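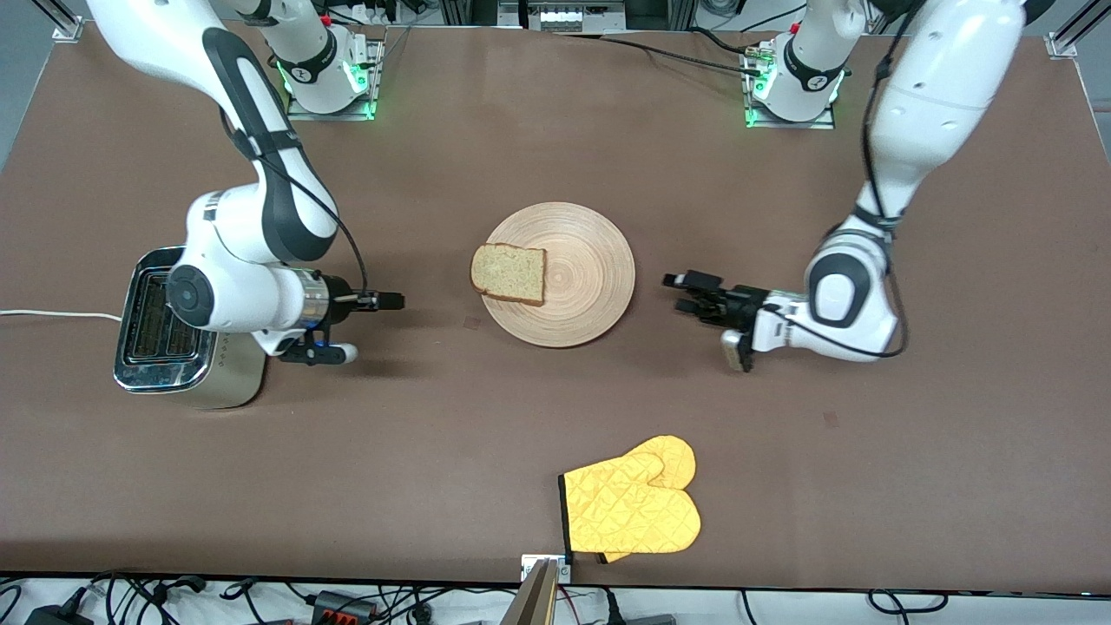 Thoa Ngô thought we'd come for the welding. Fair enough, most visitors to Whitlock do, the welding shop is right by the front doors and it's loud. We came for the robotics club, second floor, end of the corridor, and we were late because the parking lot at Whitlock is a maze.

So, quick notes before I forget it all. June visit, two of us from the Ulley club, me and Lâm. Back home by supper.

What they're doing: the breakfast project. Two arms, one table, toaster, bread, a plate, oven mitts. Students have to get a slice from the plate into the toaster and back out again. Sounds like nothing. It is not nothing. Slice of bread bends, tears, sheds crumbs, and no two are the same. Yến Huỳnh runs the club and she says she went through foam blocks, then cardboard, then real bread, and the students only got interested at real bread.

The plate is wooden and round with turned rings in it, bread on the left half of it, arms coming in from both sides with the fingers open. Nice setup. Both arms are bolted down along the back edge, so you can stand at the front and see everything. At Ulley we have ours on a cart and it wobbles. Lâm took notes on the base plates (ask him, I didn't write it down).

The club has 2 teams. One does pickup, one does the toaster end. They swap halfway through the term, which Yến says causes arguments every single time, because each team thinks the other one left them a mess. Lâm asked if they share code. Yes but grudgingly.

Pickup first. The problem is the edge. Flat slice on a flat plate, where do the fingers go? Team one slides a finger in low from the crust side and pinches. Team two wanted to push the slice with one arm till it hung over the rim and grab it with the other. They argued about this in front of us for a good while, very polite about it, in the way of people who've had the same argument since winter. The whiteboard had the score: 65 tries with the pinch, 53 good. Push method, same number of tries, 55 good. So the push is ahead by a hair and slower. Nobody wanted to call it.

Then the slots. Long slots, two side by side, and you have to come in straight or the bread catches on the rim and folds. Quyên Thân has been on this part longest. Her trick is to stop above the slot, wait a beat, then go down in little steps. I asked how she picks the step size. "Guess, then make it smaller." Wrote that one on my hand.

Toaster stays cold in the practice runs by the way. House rule, heat only with Yến in the room and only after the cold runs are clean. We should copy that, we've been sloppy.

The mitts are the last stage and the hard one, bright yellow quilted things with black trim at the cuff. Idea is that one arm holds a mitt open and the other one goes in. They have not got it working. They said so straight out which I liked. Soft stuff is a different world, the mitt never lands the same way twice and all your positions are junk the minute it's moved.

Other things, no order:

Cables. They've got as many as we do. Felt better.

Logbook is on paper. Every run gets a line, who, what, result. Diệp Bạch keeps it and she has very strong feelings about handwriting. Their log from last term is at Condance now with the showcase boards, so I couldn't see it, would've liked to.

Breaks. They stop every session at 4:30 and eat the bread that didn't get handled. With jam. Good jam.

Money. They got part of it from Fodurent, rest from a bake sale, and I didn't get the split. Lâm says he'll email.

Welding shop on the way out after all, ten minutes, Thoa was right that it's worth it. Take ear plugs if you go.

To do for us: paper log. Cold run rule. Get the thing off the cart!! Try the push method with a tortilla, Lâm's idea, I think it will be a disaster but OK. And Quyên said she'd come over to Ulley in the fall if someone gives her a ride, so somebody with a car please put your name on the sheet by teh door.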